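Parkley Lockers - README

Welcome, and thank you for opening this file before anything else in the folder. It covers the gray metal lockers along the brick wall at Parkley, what people keep in them, how the notes and pictures in this collection are arranged, and a few habits of the building that make the whole thing easier to follow. I have tried to write down everything I would have liked to know when I first took over the keys, so please forgive the length!

What is in the folder

pictures/ holds the photographs, sorted by month. There are up to 2000 of them once the October batch is unpacked.
notes/ holds 700 short text notes, one for each time a locker was used for something we wanted to remember.
keys.txt is the key list, in plain text, with one line per door.
changes.txt says what was altered between versions. The current one is version 4.

Each note has the same fields: door, task, item, and remark. The task is one of "put in," "take out," "move to another shelf," or "just looking." The item is whatever everyday word came to mind first, so you will find "mug" in one note and "cup" in the next for very similar things. I started evening these out and then gave up, partly from laziness and partly from fondness for the way people talk about their own stuff. If you need tidy terms, please make a copy and tidy that.

About the lockers

They came to us from the old Liseck offices when those closed, and they had a good many years of lunches and rain jackets behind them by then. The doors are a pale grayish green that I have grown very attached to. They have small locks and silver pull handles set into the metal, and there are little groups of vent slots too, a blessing for anybody who leaves a gym towel behind over a long break.

We leave keys in the locks of compartments that are free to use. It looks careless, I know, but it saves a walk to the front desk, and a key in the door tells you at once that you may help yourself. When you take a compartment, take the key as well and write your door in keys.txt.

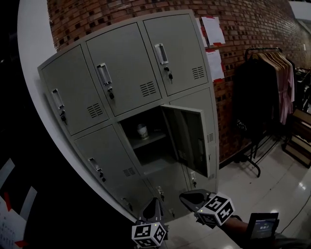 Small white cup on the shelf of an open compartment, toward the back left.

Cups come up in the notes more than anything else, so they deserve a word of their own. People at Parkley like to have their own cup, and the kitchen cupboard has never been large enough for everyone's. The task for a cup is nearly always "put in" or "take out," and the remark usually says which part of the shelf it went on. Left and right are given as you face the open locker, and "back" means the side nearest the wall. Please keep to that if you add notes of your own - a few of the earliest ones have it the other way around, and those are marked "old style" in the remark.

Other things you will meet often are umbrellas, indoor shoes, paper bags from Laitinen (the bakery on the corner, and a great weakness of mine), and Kidico craft boxes from the afternoon children's group. The craft boxes are heavier than they look and go on the bottom.

Known gaps

The notes skip 5 days when the hallway floor was being redone. Some doors hardly appear at all, mostly the low ones, as people would sooner not bend down. Late evening is thin as well, although the building stays open until ten.

Adding to the collection

New notes are very welcome. Copy an existing note, change the fields, and save it in notes/ with the month at the front of the name. Photographs go in the matching month under pictures/. If a compartment has something private in it, close the door before taking the photograph, and leave names out of the remark field. Spelling mistakes are fine and I will fix them when I see them, usually over a cup of coffee.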